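Setting up collision padding and grasp approach for utensils in open containers

Last updated: 2018-12-31

This page covers how to configure the planner so that an arm can reach into a bowl, pot or tub and pick up a long-handled utensil without catching the rim. It assumes you have already calibrated your cameras and can run a plain pick from a flat table. If you can't, do the tabletop tutorial first, as most of the faults people report at this stage come from calibration.

The examples use the Laizer planning package with the Vonholm perception node. The same settings exist in most planners under other names.

Before you start

You will need:

- a working arm description with the gripper you have fitted, including any printed brackets
- a wrist camera or a fixed depth camera
- an open container and a ladle or serving spoon
- the stop button where you can reach it

Check the gripper description carefully. The collision model that ships with an arm usually ends at the wrist flange, and whatever you have bolted on after that is unknown to the planner. Measure the bracket, the motor and the fingers, and add each as a simple box or cylinder. Anitha Gounder's notes from the Estarham lab recommend boxes over meshes here, and I agree. Meshes are slower to check and the extra detail is of no use when the padding is larger than the detail.

Cables need a shape too. A loop of cable that stands out from the arm can snag on a rim or on the other arm. Add a cylinder that encloses the loop at its widest and attach it to the link it hangs from.

Step 1. Model the container as a shell

If you let the perception node fit a primitive to a bowl, it will probably fit a solid one. The planner then treats the inside as occupied and every grasp fails with "goal state in collision".

Set the container type to open_shell in the scene file. Give it the outer radius at the rim, the radius at the base, the height and a wall thickness. Use a wall thickness of 5 mm even if the real wall is thinner. Very thin walls can fall between two collision checks and the planner will happily go straight through them.

Polished metal is a problem for depth cameras. Reflections show up as holes in the cloud, or as points well below the table. Turn on the table clip filter and set it to discard everything more than 3 mm below the table plane. Then turn off free-space clearing inside the container, or the false points will erase the far wall.

Step 2. Set the padding in two zones

A single padding value doesn't work for this task. If it's large enough to be safe around the rim, the fingers can't close on anything inside.

Use two zones. The outer zone covers everything above the rim and gets 30 mm. The inner zone starts at the rim and goes down to the base, and gets 5 mm. The switch between them is triggered by the height of the fingertip link, so make sure that link is at the real tip and not at the finger joint. 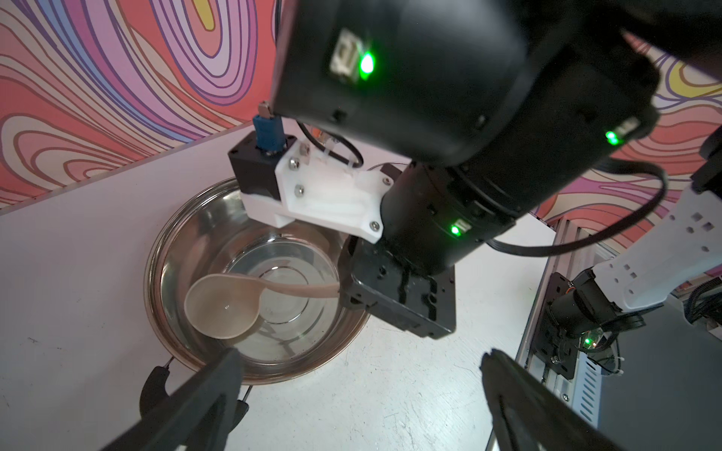 With two arms on one table, the second arm also has to be in the scene, even when it's parked. Publish its joint states to the same planning scene and leave its padding at 30 mm for the whole task. Fixed parts of the rig such as extrusion uprights and electronics boxes can go in as static boxes. Do this once and save it with the workcell file.

Step 3. Choose where to grasp

A ladle gives you two sensible places: the handle and the edge of the scoop. Use the handle. Segment the utensil from the container by colour if there's enough contrast, or by height above the fitted shell if there isn't.

Fit a line to the segmented handle points. Sample grasp candidates along the line, starting from the free end. Reject any candidate where:

- the closed fingers would touch the container wall
- the gripper base would be lower than the rim padding allows
- the wrist is within five degrees of a joint limit

The second test removes the most candidates. Gripper bases tend to be wide and square, and they meet the rim well before the fingers reach the bottom. If everything is being rejected, tilt the approach vector away from the nearest wall before you reduce any padding.

Step 4. Plan the approach and the lift

Split the motion into three parts and plan each separately.

First, a free-space move to a pre-grasp pose above the rim. Any sampling planner will do.

Second, a straight-line approach along the tilted vector. Set cartesian_only to true. If you leave it false, the planner may fall back to a curved path when the line fails, and inside a bowl that's a good way to lose a finger pad.

Third, the lift. After the fingers close, attach the utensil to the gripper in the planning scene as a thin box as long as the utensil. Then lift straight up until its lowest point has cleared the rim. People often forget that the scoop end hangs lower than the grip – the lift distance has to come from the attached box and not from the fingertip.

Step 5. Test at low speed

Run the approach with the velocity scale at 0.1 and the fingers open. Don't close them on the first pass. Watch the gripper base and the rim from the side, then compare the gap with what the planner displays. If the two differ by more than 3 mm, go back to your bracket measurements.

When the open-finger run is clean, enable the grasp. Ebise Hailu's test script moves the container to a new position between attempts and logs the reason for each failure. On our bench it finished 79 attempts before we changed any of the values given on this page.

Common faults

Goal state in collision: the container is still solid. Check that the type is open_shell and restart the scene server.

Plan found, then aborted at the rim: the padding zone switched too early. Check the fingertip link.

Utensil drops during the lift: the grasp is too far from the balance point. Move the sampling start inward along the handle and try again.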